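Rurora Home Forums > Kitchen and Laundry > Storage and Organising

Thread: White tabletop as a sorting bench - keep it or cover it?

Started by lultamham_flat

We moved into a unit in Lultamham in March and the only decent work surface that came with us is a white table with a light wood edge. It has ended up as the place where everything gets sorted - cutlery, screws, craft bits, the lot. It shows every mark. I wipe it down at night and there is something on it again by breakfast.

I'm thinking of putting a dark mat over the whole thing. The one I looked at was $200 cut to size, which seems like a lot for a mat. Has anyone done this, and did you regret it?

kettle_and_peg

I'd leave it white. You can see small parts on white. I had a charcoal mat on mine for a year and lost more black screws than I care to remember. The marks you are complaining about are there on a dark top too, you just don't notice them until your sleeve is grey.

Gekska

Disagree with the above. White glare is hard on the eyes if you sit at it for a few hours under a ceiling light. I went to a mid-grey cutting mat, the biggest the shop had, and put it only where I work. It didn't cover the whole table and it was nowhere near $200.

lultamham_flat

A smaller mat might be the go. The table is 630 mm deep so I couldn't fit one of the really big ones anyway with trays behind it.

What are people using for trays? Mine are old takeaway lids and they slide all over the place.

sortitlater

Takeaway lids are fine for sorting and no good for storing. I bought a stack of five divided plastic trays from Kaewsai, the ones with the little loose walls you can move. The walls pop out if you look at them sideways. I would not buy them again.

kettle_and_peg

Sounds like you got a bad batch. I have the same Kaewsai trays and the walls have held. You do need to push them right down until they click.

sortitlater

I pushed them down. They don't click, they sort of lean.

Gekska

Skip anything with loose dividers. Get trays where the shape is moulded in, so nothing can come out. The drawback is that you can't change the layout, so take the things you want to store along to the shop and try them.

north_verandah

Whatever you get, don't get solid colours. I had opaque drawers stacked three high and spent my life pulling them out to check. Frosted is good enough, you can usually tell if there is something in there.

Gekska

Frosted scratches and then looks dirty forever. Clear is better if you can find it.

north_verandah

Clear scratches as well. At least with frosted it is harder to see.

lultamham_flat

OK, I priced up a whole wall of drawers for fun and it came to $1,710, so that is out. I'll try a small grey mat on one half and leave the other half white, then look for moulded trays at the weekend. Is there any trick to stopping the wood edge from swelling? Mine gets damp cloths dragged over it all the time.

sortitlater

Wring the cloth out properly and dry the edge with a tea towel after. A thin coat of clear varnish if it is bare wood. Mine has been fine on dish soap and warm water for years.

kettle_and_peg
Posted September 3, 2025

I stopped using a mat altogether and went back to the bare top. Any stray bit stands out on it, even the tiny dark speck near the front of mine, and that is the whole argument for me. The tray on the right is the frosted kind with the ridges and channels moulded in, so Gekska and I do agree on that much. It lets the light through, which makes it less of a lump on the table than a solid one would be. The edge is thin light wood like yours, and I do the same as sortitlater with the tea towel. If you go with the half-and-half plan, put the mat on the side nearest your lamp and keep the trays on the white.
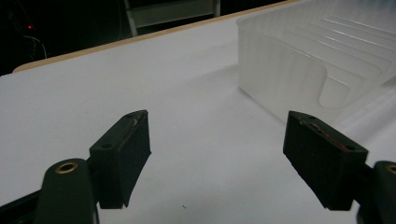
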